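Sunday, 17th May

Rain on the skylight since breakfast, and I came in to the Sarton workshop anyway, telling myself I'd only stay until lunch. It is now dark and I'm writing this on the bus with my thermos between my knees, so you can guess how well that went. But it was a good sort of day, the kind where you have the place nearly to yourself and can be fussy.

The job was the gripper on the laundry arm. All last week it had been closing a hair crooked, the left finger getting there before the right, and I'd been putting it off because the Grenon coupling is such a pain to reach. You have to take off the wrist cover (four screws, one of which I have now dropped under that same cabinet in two separate years) and then work the hex key in sideways by feel. I found the trouble almost at once, bless it. The set screw on the left side had backed out, and there was a gray paste of dust and old grease packed in behind it. I cleaned it all out with a toothbrush, put a dab of the Pristico on the thread, and snugged it down a little at a time, closing the fingers by hand after each turn to see where they met.

Then the wrist camera, which always needs doing again once you've had the cover off. I know some people skip it. I don't! The last time I skipped it was in December and I spent a whole afternoon blaming the software for something that was my own fault. I did the two calibration passes, got an error of 181 on the first and 89 on the second, and decided that 89 was quite good enough for a rainy Sunday. The cycle counter stood at 1,962 when I wrote it in the logbook, so I'll know how long this screw holds.

After that came the part I like, which is trying it all out at the washer. I set the speed right down and took the arm to different spots with my hand on the stop button, door open and door shut, looking at the wrist view on the laptop -- slow going, and I ate most of a bag of pretzels while I was at it.
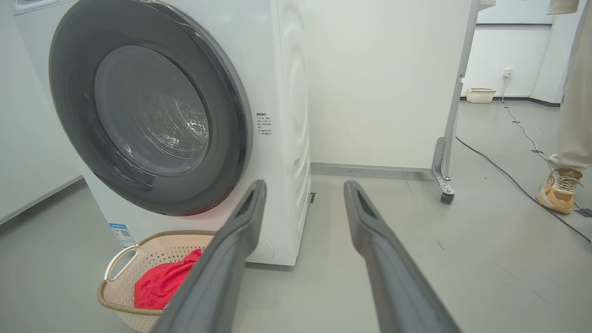
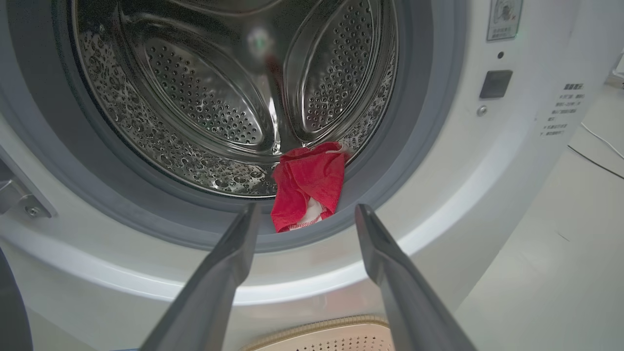
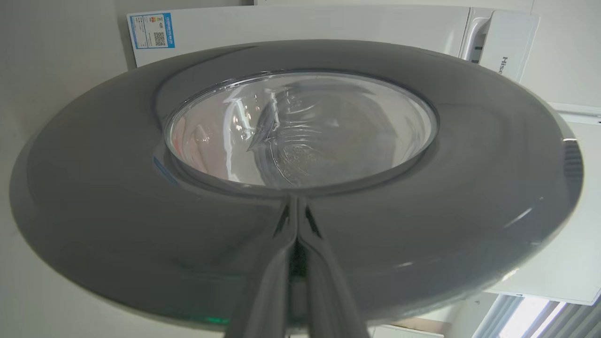
The wrist camera's view at the washer, gripper fingers showing in all three. The red cloth is in the basket in the first one and over the lip of the drum in the second.

I do love looking at that view. You get so used to seeing the arm from the outside, a big solid thing, and then from the wrist it's just two fingers and whatever they're pointed at. I'm a bit wary of the glass in the door, I'll admit. So many reflections in it, and I can't always tell by eye what's on the glass and what's behind it, so I don't suppose the camera has an easy time either. I made a note to try the door poses again in the morning with the blinds shut.

The rubber around the opening is my other worry. It's soft, and a fingertip that comes in too low could catch on it, so I raised the approach height a little and saved it under a new name, leaving the old one alone in case I've been foolish. I also wiped down both fingers, checked the cable where it bends at the elbow (fine, though the sleeve is getting shiny) and wrote out an order for the Casado pads, which I should have done weeks ago.

Still to do: the cover is only on with three screws. The fourth is under the cabinet with its friends, and I'm going to bring the long magnet from home tomorrow, if I can remember which drawer it's in.

Soup when I get in, I think, and then bed.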